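Clasificar bloques y guardarlos en cubetas
Taller de materiales, ficha 3
Nivel: a partir de 8 años

Clasificar es separar objetos en grupos según una propiedad. La propiedad elegida se llama criterio. El color es un criterio. La longitud es otro, y también el peso o el material. Un mismo conjunto de bloques se puede clasificar de muchas maneras, y el resultado cambia cada vez que cambia el criterio.

Un buen criterio permite decidir siempre lo mismo. «Bloques rojos» es un criterio claro. «Bloques bonitos» no lo es: dos personas pueden contestar cosas distintas ante la misma pieza.

La forma del bloque

Un bloque alargado con caras rectangulares se llama prisma rectangular. Tiene 6 caras, 12 aristas y 8 vértices. Una arista es la línea donde se juntan dos caras. Un vértice es el punto donde se juntan las aristas.

Un prisma alargado puede apoyarse de varias formas. Tumbado sobre una cara larga es muy estable, porque la base es grande y el peso queda cerca del suelo. De pie sobre una cara pequeña se vuelca con un empujón leve. También puede quedar inclinado contra una pared – entonces lo sostienen dos apoyos, el suelo y la pared.

El volumen y el hueco

El volumen es el espacio que ocupa un cuerpo. La capacidad es el espacio que hay dentro de un recipiente. Si en una cubeta se echan bloques sin ordenar, entre ellos quedan huecos llenos de aire. En el taller de Tandthorpe se hizo la prueba con dos cubetas iguales: en la ordenada cupieron 118 bloques y en la desordenada, 40 menos.

Para ordenar una cubeta se colocan los bloques tumbados, en la misma dirección y con las caras largas en contacto. Al terminar una capa se empieza la siguiente encima.

Cuando hay pocos bloques el orden importa menos para el espacio, pero conviene fijarse en la posición de cada uno. En una cubeta gris con tres bloques rojos y tres verdes se pueden buscar los que están apoyados y los que están casi horizontales.
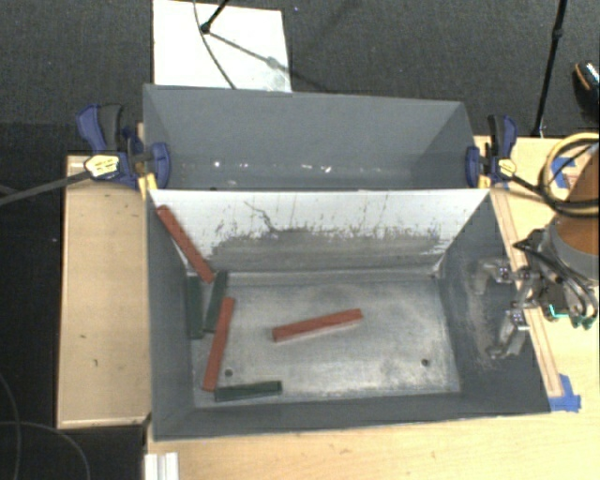 Una lectora de Brenberg escribió que en su clase primero cuentan por colores y después por posición, y que los dos recuentos deben sumar lo mismo. Es una comprobación correcta: clasificar no añade ni quita objetos.

Actividad

Material: 2 recipientes abiertos y bloques de dos colores.
Mezcla los bloques en un recipiente. Elige un criterio y escríbelo. Pasa al otro recipiente los bloques que lo cumplen y anota cuántos son. Repite con un criterio distinto.

Vocabulario
Criterio: propiedad que se usa para separar.
Arista: línea común a dos caras.
Capacidad: espacio interior de un recipiente.

Cuadernos Cirkine, diciembre de 2021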